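I love lantern night! When I was a kid in Bukalar, it came on the last Tuesday in October, and I started asking my mom about it back in August. (She was very patient.)

So what is it? A long time ago, before streetlights, people in town put a candle in every window so that travelers coming home from the fall market could find their way. The first big walk was in 1895, and 37 families joined in. Now more than 600 people carry lanterns down Hedegaard Street, and it takes forever to get to the end – but I never minded, with a warm bun in my pocket.
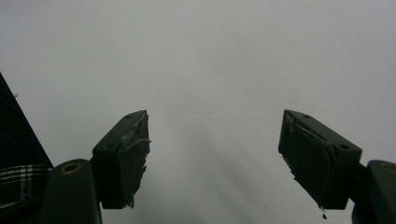

Why do people hum on the walk?

The humming comes from an old habit. On foggy nights walkers couldn't always see each other, so they hummed one tune together and stayed close. Everyone still hums it, even the babies try!

At 7 o'clock the bells ring and all the lanterns go up high. My arms always got tired first. Then it's soup, and more buns, and if you're lucky somebody's grandpa tells the story of the goose that led the parade.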